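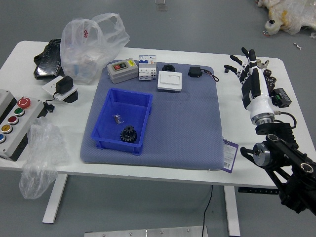 Sorting bench, mid-budget season. Gears go in the blue bin, switches along the back of the mat.

OK so I'm pricing out a second bench like this for the Tronent shop and wow, the small stuff adds up!! Everyone budgets for the arm and the hand. Then come the switches, breakers, adapters, plugs...

My parts line alone is at $3492 right now, and that's before shipping (Trastness wants another $224 for that, ouch).

Rulow can do the control boxes cheaper but the wait is 14 weeks. Yang has them on the shelf and charges for it. Leaning Yang, I want this running by April.

One thing I'm doing differently this round: 2 spares of every power adapter, right on the first order. I always end up hunting for one at 5 pm.

If you've bought padded mats in a big square size, tell me where! Mine was a lucky find and I can't find the listing anymore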